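Progress report to the Fulon program office, 3 Jan 2019
Project: Remote demonstration of household tasks, Diltville site

During this period the team recorded 1,030 demonstrations in simulation, each driven by a remote operator. Of these, 134 were rejected at review – most for jerky motion near the grasp. Yufang Jiang has revised the operator instructions accordingly.

Work has now moved to the living room tasks, in which the operator guides the arm to small items left on a sofa. 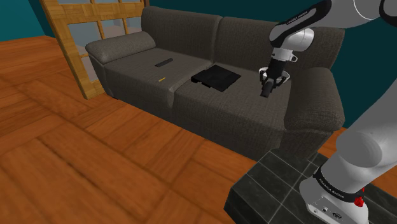
Raíssa Bittencourt will train two further operators in February. We request that the second payment be released on the agreed schedule. The budget is unchanged.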